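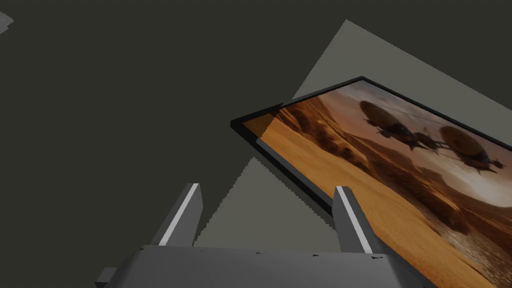

What should you read first if you've never touched wartime resistance history?

Start with a memoir, the shorter the better, and save the big general histories for once you've got a few people to care about.

Apr 12, 2023
By Santosh Ahuja

I came to all this through a secondhand paperback about couriers in occupied Norway, picked up for $2 at a church sale last October (I only went in for the lamingtons!). I read it in two nights, then started it again, pencil in hand, because I'd muddled all the code names.

My favourite chapter has a schoolteacher skiing messages over the hills and marking essays when she gets home. I keep thinking about those essays. I've since moved on to a 755-page history, and I'm enjoying it, slowly, with plenty of cups of tea.

Comments

Marg: Lovely post. Does it have maps? I'm hopeless without maps.

Santosh: Two at the back, Marg, both tiny.

Contact | © 2023 Santosh Ahuja | Back to top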